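How to Prepare a Room for Handover at the End of a Furnished Tenancy

October 3, 2018
By Bogdan Mazurek, Resident Services, Lunport Housing Office

This site uses cookies to improve your visit. By continuing to browse you accept our cookie policy.

This guide sets out the steps a resident should follow before returning a furnished room to the Housing Office. It applies to all rooms in the Lunport and Pleltard buildings. Residents of shared apartments should read it together with the notice on kitchens and bathrooms, which is issued separately.

Step 1. Confirm your departure date

Notice must be given in writing on Form 115, available at the front desk of each building. State the date on which you will leave, the hour at which you wish the inspection to take place, and a forwarding address. Telephone notice is not accepted. If your plans change after the form has been submitted, complete a new form and write "replaces earlier notice" across the top. The earlier form will be withdrawn from your file.

Residents leaving in June should apply early, as inspection times in that month are limited and are given out in the order in which requests arrive.

Step 2. Find your inventory sheet

At the start of your tenancy you signed an inventory listing the furniture in the room and its condition. You will need your copy. If you no longer have it, request a duplicate from the desk and allow 2 working days.

Read the sheet against the room itself. Where an item was marked as worn or scratched when you moved in, you are not responsible for that wear. Where an item has been damaged during your stay, write a short note of the damage in the right-hand column and add your initials. Damage that a resident has reported is generally settled more quickly than damage found at inspection.
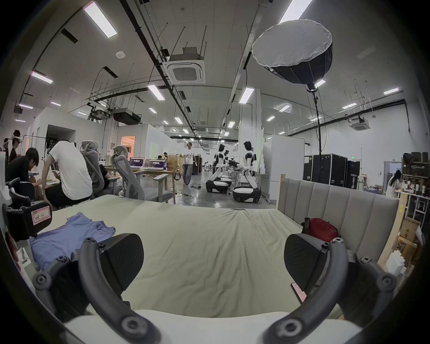 Personal belongings should be removed before any cleaning begins. Start with the wardrobe and the drawers, then the shelves, and leave the bed until last, as most residents find it a convenient surface for sorting. Small articles are easily carried off when linen is gathered up in a hurry: a phone lying flat on a pale sheet, or a T-shirt left in a crumple on one side, can end up at the bottom of a laundry bag. Lift each article from the bed by hand before you pull the sheet away. Articles found after handover are held at the desk for one month.

Step 3. Return the linen

Linen supplied by the Housing Office should be returned unfolded in the bag provided. Do not include your own towels or bedding. Pillows and blankets stay in the room and should be placed on the chair. If any piece is stained, tie a loose knot in one corner so that the laundry can treat it before washing.

Step 4. Check the mattress and headboard

Once the bed has been stripped, look over the whole surface of the mattress in daylight. Light creasing is normal and need not be reported. Marks, tears and open seams should be entered on the inventory sheet. Do not attempt to remove a stain with bleach or with a colored cleaning product - both can cause lasting discoloration.

Upholstered headboards collect dust in the seams. Use the narrow attachment of the vacuum cleaner, working from top to bottom, and finish any wooden parts with a dry cloth. Water should not be applied to the fabric. 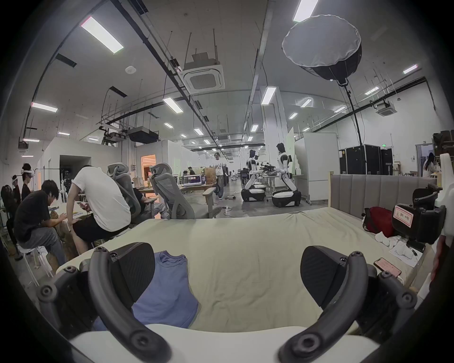

Bare mattress and gray upholstered headboard, with a few articles still on the bed.

Step 5. Clean the room

Clean in the following order, so that dust does not settle on finished surfaces:

1. Ceiling corners, light fittings and the top of the wardrobe.
2. Window glass (inside only), sills and frames.
3. Desk, chair, shelves and drawers.
4. Door, door handle and light switches.
5. Baseboards and floor.

Furniture should be returned to the position shown on the plan behind the door. Nails, hooks and adhesive strips must be taken down. Please do not fill holes yourself - the paint used in the buildings is mixed to order, and a patch in another shade means repainting the full wall.

Step 6. Attend the inspection

The inspection is carried out by a member of Resident Services and takes place in your presence. Bring the inventory sheet, both keys and a form of identification. The inspector will read through the sheet with you, and each party signs at the foot of the page. Keep the yellow copy.

Should you disagree with an entry, write "not agreed" beside it before signing. The matter will then be referred to Imad Sabbagh, Tenancy Manager, who will reply in writing. Deposits are returned by bank transfer to the account named on Form 115.

Questions about this guide may be directed to the desk on extension 2961.

Subscribe to our newsletter for building notices and service updates.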